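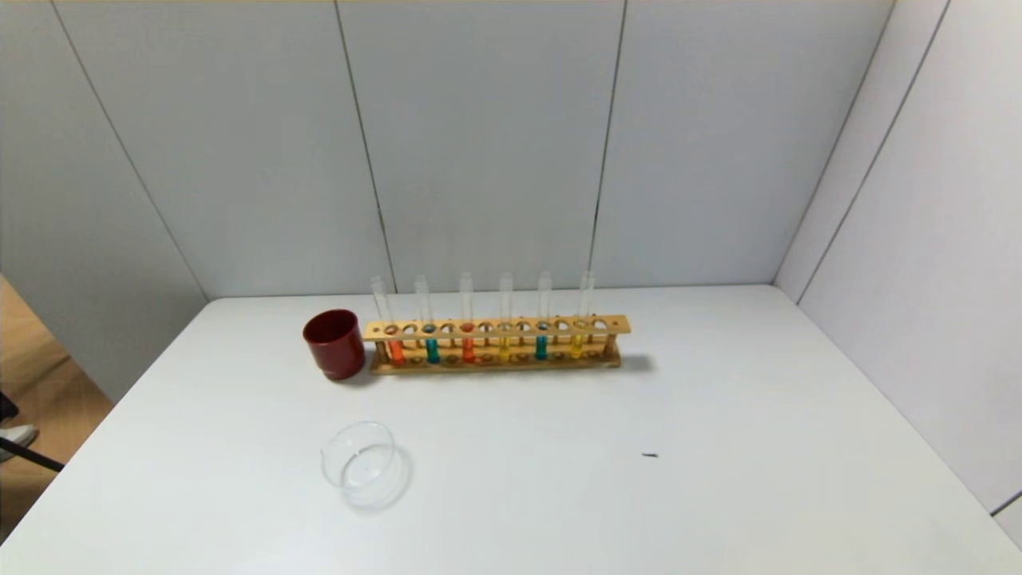 Test tube rack task, view from the head camera, tubes seated in the rack

Jiment bench: results on the tube sorting task, and a question about spacing
Started by slowgripper, October 2018

slowgripper wrote:
Hello all, and thank you for the kind words on my last thread, I did read every one of them even if I was slow to answer. We finally have numbers on the rack task, so I'm putting them up before I talk myself into "just one more run" again.

The job is to lift a tube out of the wooden rack and set it down in an open hole so that matching colors end up next to each other. We trained on 2165 demonstrations, all teleoperated, and then ran 294 trials with the policy on its own. What surprised me (and I'm still a little giddy over it!) is that color hardly mattered. I had been fretting for weeks over the orange and the red-orange, which look like cousins to me, and the policy tells them apart very nicely. Where it struggles is spacing. When two tubes sit close together it goes in for one and nudges the other, and most of our failures start right there.

So my question for you good people is whether to collect more demos with crowded racks or to change the approach angle. I lean toward more demos.

pipette_dad wrote:
Lovely work, and congratulations on getting it written up. I'd be careful about "color hardly mattered," though. You've got two teals and two yellows in there, and with so little liquid in the bottom of each tube I wonder how much the policy is going by position. Did you shuffle the order between trials?

slowgripper wrote:
We did shuffle, but only among 4 layouts, and I can hear you sighing from over there. Fair point. I'll say "hardly mattered within our layouts" and leave it at that for now.

Kostau_user wrote:
I'm going to disagree on the demos, in a friendly way. We went down that road with a similar rack on our Kostau setup last March and kept feeding it crowded examples, and the nudging got a bit better and then simply stopped getting better. Changing the approach so the fingers come in across the short side of the rack did more for us in an afternoon. Clear glass against pale walls is hard enough to see without asking the hand to squeeze between two rims as well.

Also, that first tube on the left is leaning. Do your demos include leaning tubes? Ours didn't, and we paid for it.

grando88 wrote:
I don't buy the approach angle as a cure. It moves the trouble to whatever is beside the rack. Look at how close that dark red cup is to the left end, you'd have to think about it every time you went for the first tube.

Kostau_user wrote:
Then slide the cup over! I don't see why it has to be hugging the rack.

slowgripper wrote:
The cup and the petri dish are part of the Cabrera layout we're copying, so I'd like to leave them be, or the comparison goes out the window. Leaning tubes, yes, there are some in the demos, though I never tagged them and now I wish I had.

I think I'll try both. I can run 3 short batches, one with the new angle, one with the extra crowded demos, and one with the two together, all with properly random layouts this time to keep pipette_dad happy.

pipette_dad wrote:
Very happy. Please post the failures as well as the totals, I learn more from those.

grando88 wrote:
Still betting on the demos. Will check back when the batches are in.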